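Tretonine Trade Finance Notices — README and data card

What is in this folder

Tretonine is a collection of short public notices about trade finance. Each record describes one notice in which a bank, an export credit office or a leasing company says that it will open a credit line, sign a framework agreement, or give a guarantee for a buyer in another country. The notices were published by the lenders themselves or by the chambers of commerce that work with them. We collected the text, cut it into fields, and checked the fields by hand.

The work was done at Pruvaris, in the Grorkstead office. The first version was made for our own use, when we wanted to know how much time usually passes between the announcement of a credit line and the first payment under it. Later other teams asked for the same tables, and so we wrote this file.

Please read the part on known problems before you make any totals. Most of the questions we receive are answered there.

Files

notices.csv — one row for each notice. This is the main table.
parties.csv — one row for each lender, borrower or guarantor, with our own party number.
links.csv — connects notices that speak about the same agreement.
fx.csv — the exchange rates we used for conversion, one row for each month and currency.
changes.txt — what changed from version to version.

All files are UTF-8. The separator is a semicolon, because many party names contain a comma. Numbers use a decimal point and no separator for thousands. An empty cell means that the notice does not give the information. It never means zero.

Fields in notices.csv

The table has 21 columns. The ones that need some explanation are below. The others have names that should be clear from the header.

notice_id: our own number. It does not change between versions. If a notice is removed, its number is not used again.

stage: one of the words intent, agreed, signed, active, ended. We take the stage from the text of the notice and not from what we know about it today. A notice that says "will soon sign" is intent, also when the signing took place the same month.

amount_stated: the amount exactly as the lender wrote it, in the original currency. If the notice gives a range, such as from 30 to 100 million, this field has the lower number and amount_upper has the higher one.

amount_upper: see above. Empty for notices that give only one number.

currency: three letters.

amount_conv: the stated amount converted to euros with the rate from fx.csv for the month of the notice. It is for sorting and for rough comparison only. Do not quote it as the size of the agreement.

tenor_months: the longest repayment time that the notice allows, in months. When the notice says "medium term" or "long term" and nothing else, we leave the cell empty and put the words in tenor_text.

cover: whether an export credit office takes part of the risk. The values are full, partial, none_stated. There is no value for "no cover", because lenders almost never write this openly, and we did not want to guess.

cover_share: the part covered, in percent, if it is stated.

sector: the use of the money, in our own short list (energy, transport, health, food, machines, mixed, unknown). One notice has one sector. If the text names more than one, we write mixed.

source_lang: the language of the notice we worked from. When the lender published in two languages, we used the version in the language of its home country.

checked_by: the number 1, 2 or 3, for how many people read the record. See below.

How the records were made

First, one person reads the notice and fills the fields. Second, another person reads only the notice, without seeing the first result, and fills the fields again. A small script compares both versions and prints the cells that are different. If there is a difference, a third person decides, and writes one sentence about the reason in the column decision_note. These sentences are short and sometimes not elegant, but we decided to keep them in the public version, as they show where the language of the notices is not clear.

The fields with the most disagreement are stage and cover. For stage, the difficult words are "concluded" and "finalized". Some lenders use them when the text of the agreement is ready, and others when it is signed. Our rule is now simple: without the word signed, or a clear equal word in the source language, the stage is agreed. Records from the first version were read again with this rule.

For cover, the difficulty is that a notice may mention an export credit office politely, for example as a guest at the ceremony, without saying that it takes any risk. Such notices are none_stated.

Grorkstead office
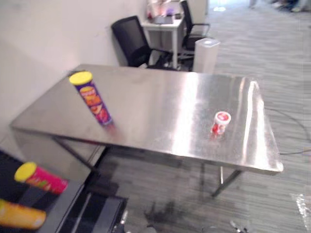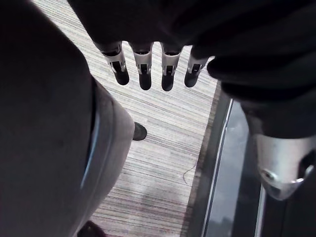
Linked notices

One agreement often produces several notices. The lender announces the intention, the borrower's side announces the agreement, and both announce the signing. If you add up all rows, you will count the same money two or three times. Please use links.csv for this.

Each row in links.csv has a group number and a notice number. Notices with the same group number speak about the same agreement, in our reading. The column link_sure has the value yes when the notices name the same parties and the same amount, and the value likely when one of these is missing or slightly different. For totals we suggest to take one notice from each group, the one with the latest stage, and to report separately how much of the total depends on likely links.

A framework agreement and the single loans made under it are in different groups. The column parent_group shows the connection. The framework amount is an upper limit and the single loans are inside it, so they should not be added together. We have seen this mistake in two reports that used our tables, and one of them was our own.

The Marchetti subset

Some rows have the mark M in the column subset. They come from the Marchetti file, an older private collection of notices about machine exports, which was given to us on paper. We typed these notices ourselves. Their wording is reliable, but the month of publication is sometimes only known from the order of the pages. In such rows, month_sure is no, and the conversion to euros was not made.

Marchetti notices are mostly about small suppliers and short credit. If your question is about large bank lines, you can remove the subset without much loss. If your question is about smaller exporters, please keep it, because the rest of the collection has very little on them.

Known problems

The collection is not complete. It contains what lenders wanted to announce. Agreements that were made quietly are not here, and agreements that failed after the announcement usually have no second notice to say so. A group that stays at intent may be a failed agreement, or an agreement that was signed without a public word. From our tables you cannot know which.

Banks from smaller countries are present more often than one would expect from their size. They tend to publish a notice for each line, while large banks put many lines in one annual text. We did not cut the annual texts into records.

Names of parties change. We give the same party number to a bank before and after a change of name, but not before and after a merger. After a merger, the new bank has a new number, and the column successor_of in parties.csv gives the old ones.

Amounts in local currencies with very fast inflation are hard to compare. The monthly rate in fx.csv may be far from the rate on the day of the notice. We marked these rows with fx_weak.

The sector unknown is too common. Many notices speak only of "projects of mutual interest", and there is nothing we can do with this phrase.

What it should not be used for

Please do not use the tables to decide if a certain bank is safe or if a payment to a certain country is allowed. The notices say nothing about current sanctions rules or about the financial health of any party. For this you need a lawyer or the official lists, and both will be more recent than we are.

We also ask you not to rank lenders by the number of notices. As explained above, this number shows mostly the habits of a press department.

Updates

New notices are added twice a year, in May and in November. Corrections to old records are made at the same time. Each correction has one line in changes.txt, with the notice number, the name of the field, the old value and the new value. If you published a result with an older version, you can find there which of your rows were changed.

The structure of the columns will stay the same until the next main version. If we need a new column before that, we will add it at the end, so that scripts reading by position continue to work.

Reporting an error

Write to the Pruvaris data desk with the notice number and the field that you think is wrong. A copy of the source text helps us very much, also when it is only one paragraph. We answer within 30 days. If we do not agree with you, we will explain why, and your remark can be added to decision_note if you wish.

Terms of use

The tables can be used and passed on freely, also for commercial work, if you name Tretonine and the version number. The full text of the notices is not part of the collection and remains with those who published it. The column source_ref tells you where we found each notice. Some of these places are no longer online, and for them we keep a printed copy in Grorkstead, which can be read there after writing to the data desk.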